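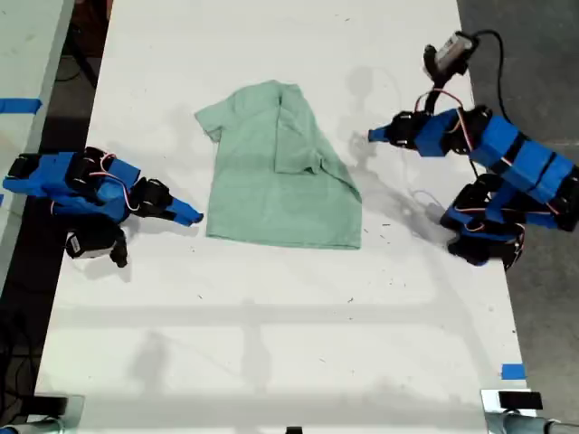

Mint-green T-shirt on the folding table, right side turned in.

Tips for recording T-shirt folds

Updated 1/3/21

These are the working habits we follow when recording shirt folds on the two-arm table. A full set is 312 episodes, taken in blocks of 30. They apply to short-sleeved shirts only. Towels have their own page.

Before you start

Wipe the table and smooth the shirt out with the flat of your hand, collar away from you. Small wrinkles are fine and should stay in. If every shirt starts out perfectly pressed, the policy has trouble with anything that comes out of a drawer.

Shift the starting position a little between episodes – a hand's width to either side, or a slight turn. Keep the whole shirt where both grippers can reach it.

Check the cables before each block. A loop that snags on a joint will spoil a run, and you may not notice until playback.

Folding

Fold one side in, then the other, then bring the hem up. Pick one order and keep it for the whole set. The Drusside set mixed left-first and right-first folds, and we ended up training on only half of it.

Take hold of the cloth a little way in from the edge. Close the gripper fully before lifting, and lift low. High lifts let the sleeve swing under the body.

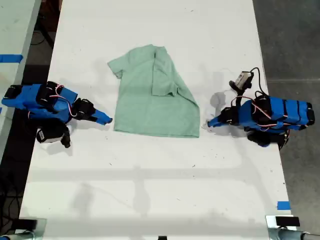

Grinidska Textile Handling Team, Buchanan Workshop

Back both arms away from the cloth between folds and pause for a moment. The pause makes it much easier to split the episode into steps later.

If a grasp slips, try again once and keep recording. Retries are useful. If the second try slips too, stop, mark the episode as failed and lay the shirt out again. Don't reach in and fix the fold by hand while recording is on.

Pale shirts on a white table need even light. Look at the wrist view as well as the top view, and check that you can still make out the hem.

Afterward

Play back the first and last episode of every block. Label the shirt color, size and fold order in the Novska log while you remember them. Shirts go through the wash at 40 degrees, no softener – it makes thin cotton slide out of the grippers. Retired shirts go in the rag bin by the sink.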